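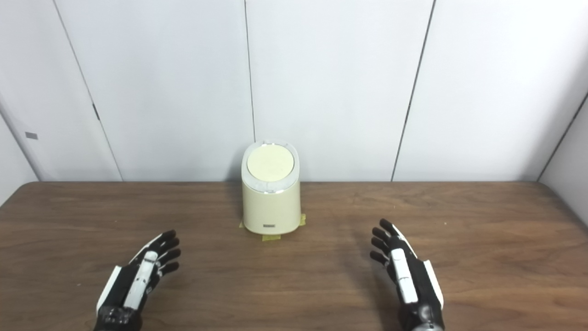
Cream body, pale yellow lid, wood table.

Muchen Tang
Thread on boiling points, altitude, and why a recipe written at the coast gives you hard beans in the hills. I moved from Lu to Ciltness in October and have been taking notes since. Long. Mute if you live at sea level.

Ciltness sits at 1580 meters. Water there boils just under 95 C on a normal day. At sea level it's 100. Five degrees doesn't sound like much until you put dry beans in it.

The mechanism, briefly. Water boils when its vapor pressure equals the pressure of the air on top of it. Less air overhead means less pressure, so boiling starts at a lower temperature. The burner setting has no say in this.

Turning the heat up under an open pot makes it boil harder and dry out sooner. The water stays at the same temperature. I still see "use a higher flame" in printed cookbooks for mountain kitchens.

Rule of thumb: one degree C lost for every 300 meters gained. It's a straight line drawn over a slight curve, and it's good enough for any town with a road to it.

Weather moves it too. A deep low can take off most of another degree. I have one bad batch of chickpeas that lines up with a storm and I'm not going to claim more than that.

Now what the missing five degrees do. Food doesn't cook at a rate proportional to temperature. Softening of plant cell walls speeds up steeply as you approach 100, so the last few degrees carry a lot of the work.

Potatoes: noticeable. Pasta: noticeable, a couple of extra minutes, and the outside gets sticky before the middle is done if you use a small pot. Dried beans: severe.

Beans are the worst case for two reasons. They start dry, so water has to get in first. Then the pectin holding the cells together has to break down, and that step is the slow one at 95.

Calcium makes it worse. Hard water strengthens pectin. Ciltness water comes out of limestone and leaves a white ring on everything. Altitude gets blamed for some of what the water is doing.

So I tested it. Same bag of pinto beans, same pot, same burner, overnight soak in each case. Tap water against low-mineral bottled water. I ran the comparison 2 times, which is a small sample, and I know it is.

Bottled water was faster both times, by enough that I didn't need a clock to see it. The tap batch kept a firm skin well after the center had gone soft.

A pinch of baking soda in the soak closed most of the gap. Too much and they taste like soap and fall apart. Start with less than you think and write down what you used.

Salt in the soaking water also helps the skins. The old advice that salt keeps beans hard doesn't match anything I've measured. Acid does keep them hard. Add tomatoes at the end.

Rice. Two separate problems that people treat as one. Lower boiling point means the grain cooks more slowly. Longer cooking means more steam leaves the pot. You have to correct for both, and the second one depends on your lid.

Which is why "add a quarter cup of water above such and such an elevation" works in one kitchen and makes porridge in the next. The rice takes up what it takes up. The rest of the water in the recipe is an allowance for leaks.

You can measure your own allowance. Weigh the pot with dry rice and water in it. Cook. Weigh it again before opening the lid. The difference is what left as steam.

My numbers for a family-size batch: 435 grams of water in by the old coastal recipe, and the rice came out chalky in the center. Weighing showed the loose lid was letting out far more than I had assumed.

I changed to a tighter lid before changing the recipe. That fixed more than half the problem. Then a small increase in water and a longer rest with the heat off fixed the remainder.

The rest matters. Moisture is uneven when the burner goes off, wetter at the bottom and drier at the top. Time under a closed lid evens it out. Lifting the lid to check throws away the steam that was going to do this.

Soaking rice first also helps, for the same reason it helps beans. The water is already in the grain when the heat arrives, so the slow part of the job is done at room temperature for free.

Pressure cookers. A sealed pot adds a fixed pressure on top of whatever the air is giving you. So it's also a bit cooler inside at altitude than at the coast, but the loss is smaller and the starting point is well above 100.

Common adjustment: five percent more time for each 1000 feet above the first 2000. I use it as printed and haven't found a reason to argue. For beans I round up. For vegetables I don't bother.

Canning is a different subject and please do not get your numbers from a thread. Too little heat there is a safety problem. Use a current tested table with an elevation column, and know your elevation before you start.

On knowing your elevation: look up your house. Ciltness is listed as one number but the town runs up a slope. The bus station and the school are far enough apart to show on a good thermometer.

Thermometer check, since it came up in replies last time. Put the probe in water at a full rolling boil, off the bottom of the pot. Compare with the expected boiling point for your elevation and today's pressure. Then check in ice slush for zero.

If you calibrate to 100 in Ciltness you've built a five degree error into every roast you make for the rest of the year. I did this. The chicken was dry for weeks and I blamed the oven.

Also: airport and phone weather pressures are usually corrected to sea level. A reading of 1013 in the mountains doesn't mean the air over your stove is at 1013. You want station pressure. Many apps hide it or leave it out.

Ovens. Air temperature in an oven isn't limited by boiling, so 180 is 180 anywhere. What changes is the inside of the food. The wet interior of a loaf tops out near the local boiling point, and water leaves the surface faster.

Bread rises faster because gas bubbles expand more against thinner air. The flavor hasn't had time to develop when the dough says it's ready. Less yeast, or a colder rise. I cut the yeast and left everything else alone.

Cakes: reduce the baking powder first. People add flour, cut sugar, raise the oven, and add an egg all in the same attempt, and then can't say which change helped. One variable per cake. Yes, this means many cakes.

Coffee and tea. Most coffee brewing temperatures are at or below 95 so almost nothing changes. Black tea suffers a little. Steep longer, preheat the pot, accept it. I have no data on this beyond my own opinion.

Eggs. White and yolk both set well below 95, so a boiled egg works fine, only later. I add about a minute to a soft egg straight from the fridge. A larger egg needs more, which is also true at the coast.

Sugar work. Candy temperatures in recipes assume sea level. Syrup at a given concentration boils lower up here, so subtract your local difference from each target. Cook to the printed number and you'll overshoot the stage by a wide margin.

Frying is the reverse of what people expect. Oil temperature isn't affected, but water leaves the food at a lower temperature, so the outside can brown before the inside is cooked. Drop the oil a little and give it longer.

Middle case for comparison. Before Ciltness I spent a month in Bondo, at 1056 meters. Boiling was between 96 and 97. Pasta was normal as far as I could tell. Beans were slow, and I put it down to old beans.

They may have been old beans. Age matters more than most people allow. Beans kept warm and humid for a long time develop a hardness that soaking doesn't undo. Two bags from one shelf can differ by an hour.

So before you change a recipe for altitude, try a fresh bag. Then try softer water. Then change the time. That order costs the least and rules out the most.

What I log for each pot: bean type, purchase month, soak hours, water source, station pressure, time to first soft bean, time to all soft. It's a plain spreadsheet. Vendside sells a paper kitchen log with most of those columns except pressure.

Correction to an earlier post: I said hard water strengthens pectin. More exactly, calcium ions cross-link pectin chains, and the linked form dissolves slowly. Magnesium does something similar. Ordinary table salt tends to displace both.

Reply roundup. Yes, a kettle shuts off normally up here, because it senses steam. Yes, lentils are easier, the red ones especially. No, I haven't tried an immersion circulator on chickpeas at 95, though there's no reason it would beat a pot.

Kidney beans deserve their own note. They need a real boil to break down the toxin in raw ones, and a slow cooker on low may never get there. Boil hard first at any elevation. I give them half an hour up here.

Still open: whether simmering at 93 versus boiling at 95 makes a difference I can measure on pintos. Next bag. I'll add the numbers under this post when I have them.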